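Coverlet

A coverlet is a bed covering, woven, knitted or quilted, that lies over the blankets and sheets and is usually made without the deep side drops of a bedspread. In Canadian usage the word covers both the loom-woven wool and cotton pieces of the nineteenth century and the lighter quilted covers sold for cots, daybeds and single beds. The term overlaps with quilt, counterpane and throw, and household inventories rarely distinguish among them.

Etymology

The English word derives from an Anglo-Norman compound meaning a thing that covers a bed, and is recorded from the Middle Ages. The ending was later taken for the diminutive found in words such as booklet, which encouraged the sense of a small or light covering. Counterpane has a separate origin, in a Latin phrase for a stitched mattress or quilt, although the two words have been used interchangeably in catalogues and auction records.

Woven coverlets

Overshot is the structure most often associated with hand-woven coverlets in eastern North America. A plain ground of undyed cotton or linen is crossed by a supplementary weft of coloured wool, which floats over the ground to form blocks, wheels and tables. Most domestic looms were too narrow for a full bed width, and the cloth was woven in a single long strip, cut, and joined with a centre seam. Mismatched pattern blocks along that seam are common and are not considered a fault by collectors.

Summer-and-winter weave gives a reversible cloth, dark on one face and light on the other. Double weave produces two layers that exchange places according to the pattern. Both required more shafts than the ordinary four-shaft loom provided, and were more often the work of professional weavers. The Jacquard attachment permitted curved motifs, such as flowers, birds and lettered corner blocks giving the name of the weaver or the client.

Quilted coverlets

A quilted coverlet consists of a top, a filling and a backing held together by stitching. The filling is generally thinner than that of a comforter, and the edge is finished with a binding or turned in and sewn. Corded and stuffed work, in which extra material is introduced from the back to raise parts of the design, belongs to the same family.

Stitching may follow the outlines of a pieced or applied design, or it may run across the whole surface without regard to it. All-over patterns include the grid, the clamshell and the meander, a continuous wandering line also known in the trade as stippling when worked at a small scale. Dense stitching flattens and stiffens the cloth, while wide spacing leaves it soft but allows the filling to shift in the wash.

Appliqué, the sewing of cut shapes onto a ground, is frequent on coverlets intended for children. Hearts, stars, animals and letters are the usual subjects. Dotted and checked prints are favoured for the applied pieces, as they remain legible against a pale or finely patterned ground.

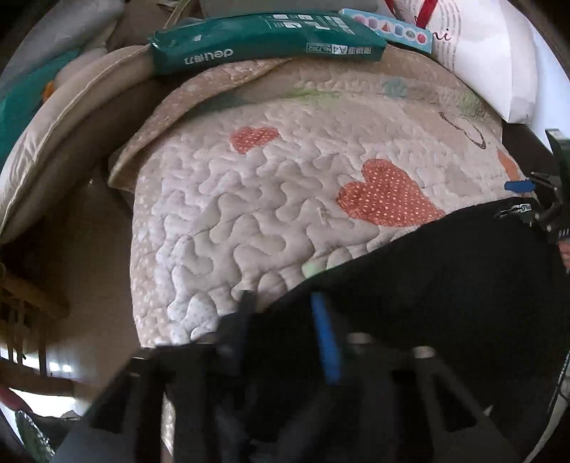
Leif Eyvindsson, responding to an earlier version of this entry, objected that the boundary drawn between coverlet and quilt is a dealer's convention, that families who made and used such pieces called them whatever their mothers had called them, and that a definition based on side drops would exclude half the examples in any regional museum. The definition has been kept in its present form, with the reservation that local usage takes precedence in cataloguing.

Materials and dyes

Wool for the pattern weft was commonly home-spun and dyed with indigo, madder or walnut hulls. Indigo blue is the colour most often preserved, partly owing to its fastness and partly to its popularity. Synthetic dyes, introduced in the second half of the nineteenth century, widened the range but proved uneven in their resistance to light. Modern quilted coverlets are generally cotton or a cotton and polyester blend, with a bonded polyester batt.

Study and collections

The Kollholm survey, directed by Vilhjálmur Ladefoged, recorded 59 coverlets in private ownership, of which 14 bore a date or initials. Each piece was measured, its structure identified and its centre seam examined for evidence of loom width. Nine had been cut down from a larger size, typically to fit a narrower bed or to remove a worn edge. The survey notes are held with the Damgaard textile collection – which also preserves a group of draft slips, the long paper strips on which weavers noted their threadings – and may be consulted by appointment.

Care and storage

Wool coverlets are vulnerable to moth and should be aired and inspected at regular intervals. Rolling on an acid-free tube is preferred to folding. Where folding cannot be avoided, the folds should be padded with tissue and moved from time to time so that the fibres do not break along a single line. Direct sunlight fades most dyes and weakens cotton thread. Washing of historic pieces is best left to a conservator.

Quilted cotton coverlets for everyday use may be machine washed in cool water on a gentle cycle. Red and orange prints should be tested for bleeding before the first wash. Applied motifs are best dried flat, as the ground and the appliqué may shrink at different rates and pucker along the seam.

See also

Bedspread
Candlewicking
Overshot weave
Patchwork
Trapunto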